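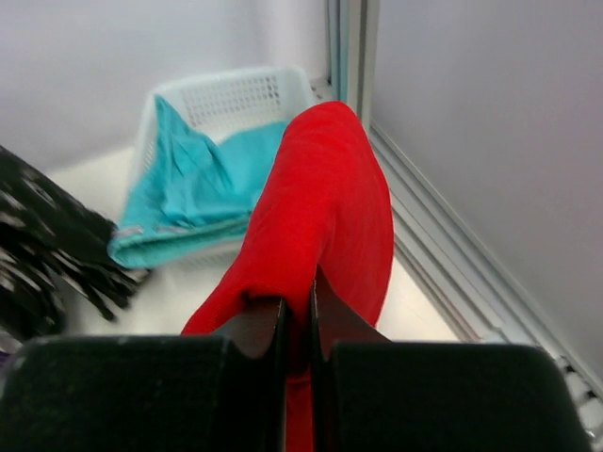
The Great T-Shirt Sort, Part Two

If you read my last post you know I came home from my aunt's place in Zinembridge with a trunk full of clothes and a promise to "go through them soon." That was in July. I finally started, and I have opinions about baskets now.

First, the basket. I used to own one of those tall canvas hampers that swallows everything, and whatever went to the bottom stayed there until I ran out of socks. A low white plastic one with holes in the sides is so much better! You can see what you've got, the air gets in, and when it's full it's full. Turquoise things on the rim, red things on top of them, whatever, it all comes back out in a minute anyway.

My rule this time was to pick up one piece, decide, and put it down in its final spot. (My old rule was to pick up one piece, remember where I wore it, and go make a sandwich.) Red stuff gets its own wash at my house, always. I lost a perfectly good set of pillowcases to a red sweatshirt in college and I'm still a little bitter about it.

Hangers, and why I gave in

For years I was a wooden hanger snob. My friend Huệ Châu has a tiny closet and a lot of dresses, and she kept telling me to go skinny. I resisted. Then I did the math on my closet rod, which is not long, and ordered a pack of 100 coated wire ones from a shop called Elline. They're thin, they don't chip, and they come in colors, so now I have a whole candy-store situation going on.

The colors were supposed to be a system — pink for tops I wear to work, blue for weekend. That lasted nine days. These days I grab whatever is closest and I'm a happier person for it. 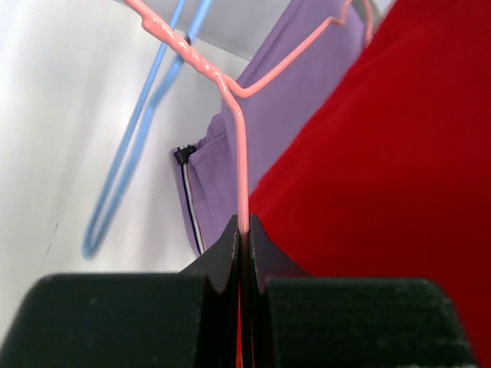 Pink hanger, something lavender behind it, and a blue hanger further back.

Couple of things I've learned about the wire kind. Heavy sweaters will get those little shoulder bumps if you leave them up all winter, so fold those. Silky stuff slides right off, and a rubber band wrapped on each end takes care of it (ugly, but it's inside a closet). And put the shirt on from the bottom, up through the hem, instead of yanking the neck hole over the hook. Crescencio Esquivel, my neighbor, ran a dry cleaner's for most of his life and he winces every time he sees me stretch a collar.

The fold pile

Everything that doesn't hang gets folded, and folding is where I lose steam. I tried the stand-it-up-like-a-file method and my drawers looked gorgeous until the first morning I was running late. So I'm back to plain flat stacks, sleeves in, fold in half, fold again, done.
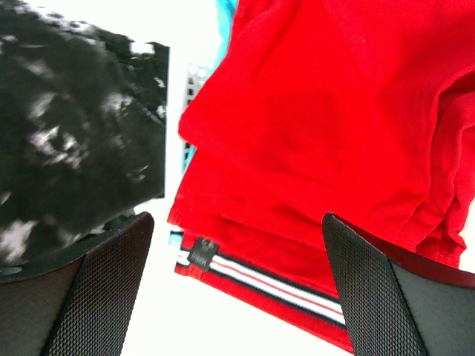
I've gotten much pickier about what earns a spot in the drawer. A plain gray tee has to be really soft to stay, but I'm a total pushover for anything with a bit of character. A splotchy black and white print can hide a lot of coffee, and I've never been able to say no to a striped trim, especially on something bright red. Knits like that I leave in a loose fold anyhow, since pressing hard creases into them seems mean.

The keep pile was bigger than I planned. The donate bag is sitting by the front door and will probably ride around in my car until Thanksgiving, let's be real. My cousin gets first pick of the sweaters, and she already called dibs on the long gray one before I'd even unpacked it.

Next up is the hall closet, which has coats in it from at least three apartments ago and a vacuum part I can't identify. If anybody has a good way to store scarves that isn't a hook with 200 scarves on it, leave me a comment.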